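Chapter 2
Bins, Totes and Loose Stock

Small goods spend most of their time in a warehouse inside something else. A cosmetics brush may leave the factory in a carton of 200, but by the time it is picked for a customer's order it is usually lying in an open bin beside items of another shape and weight. This chapter deals with the bin: its size, its colour, its wear and how it is filled.
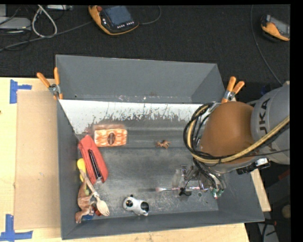

A reader of the first edition, writing from Aranda, objected that grey was a poor choice for any bin, as dark stock disappears against it once the floor is scratched. The point is taken up in Section 2.3, where grey and white liners are compared.

Wear matters for other reasons. Flaked coating can mark light-coloured packaging, and a rough floor catches thin handles. At the Plustport depot, bins are checked every 60 days and relined when necessary.

Before reading on, list the items in one drawer at home and note which would be hardest to find by touch.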